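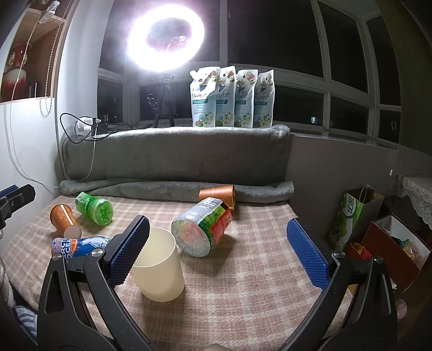 The second half was too slow for me, said the cellist from the Guda choir evening, when we stood at the coats afterwards, and you should tell them before October. I did not know what to answer. I had liked the slow half better.

So, the Trisum concert. We were 16 players on the stage and the hall was nearly full, also the side balcony. The Kahsay piece came first and lasted 25 minutes. I lost my place once, near the end of the quiet part, and came back in after 2 bars. I think only my stand partner noticed. She moved her foot a little to help me. 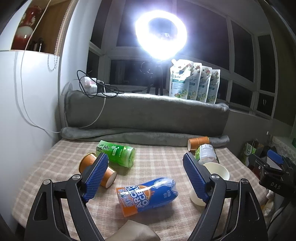 After the break we played the Skurora suite, and there I felt calm. The oboe solo was very beautiful – I almost forgot to count my rests. People clapped between the movements, which our conductor does not like, but tonight he smiled.

Home by 11. My left shoulder hurts and I must ask for a lower chair. Rehearsal again at 8 in the morning, only strings. I have not yet marked the new bowings in my part, and the pencil is in my other coat.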